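CHAPTER 6
Disposable Ware and the Self-Service Beverage Point

Chapter outline
The beverage point as a work area
Nesting and the rolled rim
Holders, tubes and open stacks
Placing the holder on the counter
Restocking and rotation
Recording use

Learning objectives
After studying this chapter, the student should be able to:
Explain why paper cups are shaped to nest, and what the rim contributes to the cup.
Compare the open wire holder with the enclosed tube and the unsupported stack.
Choose a position for a cup holder on a shared counter or table.
Restock a holder without touching the drinking edge.
Keep a simple record of cup use and set a reorder point from it.

Key terms
nest, rolled rim, sleeve, wire holder, base plate, drinking edge, reorder point

Opening case: the second-floor lounge at Sedholm

When the Sedholm training center opened its second-floor lounge, the plan called for one coffee machine, one water station and a single table for supplies. The supply table received little attention. Cups were left in their plastic sleeves, and guests tore the sleeves open from whichever end was nearer. By the middle of most mornings there were cups lying on their sides, cups pushed inside one another at an angle, and an open sleeve hanging over the table edge.

Anežka Štěpánek, the facilities supervisor, began a review of the lounge on 11th March. She did not start with the coffee machine, although most of the written complaints mentioned it. She started with the cups. Over the period of the review, 462 cups were drawn from the supply room for the lounge, and 73 of them were thrown away unused. Some had been dropped, some had been crushed in the sleeve, and some had been separated by hand and put back by guests who had pulled out more than they wanted.

The review led to two changes. Cups were taken out of their sleeves before they reached the table, and they were placed in a holder. The students who read this chapter will find that both changes are small, and that both depend on a proper understanding of how a paper cup is made and how it behaves in a stack.

6.1 The beverage point as a work area

A beverage point is any place where guests or staff prepare a drink for themselves. It may be a built-in counter, a rolling cart or part of an ordinary table. In each case it should be planned as a work area, with the same care given to a kitchen bench. The user arrives, takes a cup, fills it, adds what is wanted and leaves. Each supply should be within reach at the moment it is needed, and the user should not have to put down a full cup in order to find a lid.

The cup comes first in this sequence. If it is hard to find or hard to separate, the delay is passed on to everyone waiting. For this reason the cup holder is normally the first item to be placed when a beverage point is laid out, and the other supplies are arranged after it.

6.2 Nesting and the rolled rim

Paper cups are wider at the mouth than at the foot. This taper allows one cup to sit inside another, and a column of cups stored in this way is called a nest. Only a narrow band of each cup remains exposed, so that a large number can be kept in a small space.

The upper edge of the cup is turned outward and down on itself to form a rolled rim. The rim stiffens the mouth, gives the drinker a smooth edge and provides a seat for the lid. In a nest it also marks each cup from the next, and the fingers can find it easily. Pressing down on a nest forces the cups together and makes them difficult to separate, and staff should be taught not to do so. 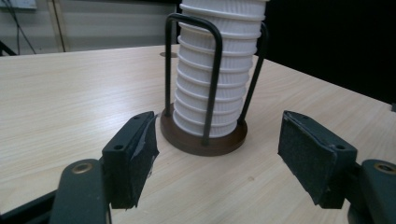
Figure 6.1 White paper cups nested in a wire holder with a round base. The rolled rims appear as a series of ribs along the stack.

The holder in Figure 6.1 is of the open wire type. Two loops of black metal wire rise from a dark brown base and keep the column between them. The cups remain in view, and a member of staff can judge from across a room whether more will soon be needed. A slight lean, such as the one in the figure, is common in open holders and does not prevent their use. A tall nest that leans heavily should be reduced in height.

6.3 Holders, tubes and open stacks

Three methods of presenting cups are in general use. The unsupported stack costs nothing but is easily knocked over. The enclosed tube, usually fixed to a wall or to the side of a machine, protects the cups from dust and splashes; it must be opened or looked into before the supply can be checked. The open wire holder stands between these two. It can be moved when the table is cleaned, and it suits rooms that are used for more than one purpose.

Gualtiero Villa, who advised on the Sedholm review, recommended the open holder for the lounge and an enclosed tube for the corridor, where the cups would be exposed to passing traffic. His report is discussed in Section 6.5.

Before you read on
Visit a beverage point in your own school or workplace. Note how the cups are presented and which part of the cup a user touches first. Bring your notes to class for use with Exercise 2.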